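How to reply to a negative employee review

Step 1. Wait a day
Read the review, then leave it until the next morning. Ask the team lead whether the complaint has come up before. At Tisatis we keep a shared sheet of past reviews, 39 so far, with the date of each reply.

Step 2. Write a short answer
Stick to five sentences or fewer. Name the specific complaint, such as shift changes posted on a Sunday. Say what has been done, or that you are looking into it. Do not guess who wrote the review.
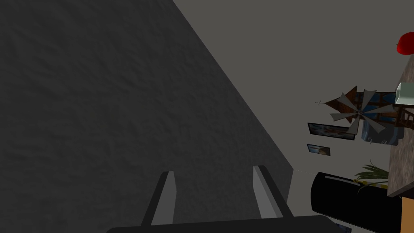 Step 3. Have someone else read it
Send the draft to a person outside HR. Mechthild Kaufmann in payroll reads ours. Take out any line she marks as defensive, then post it under your own name and job title.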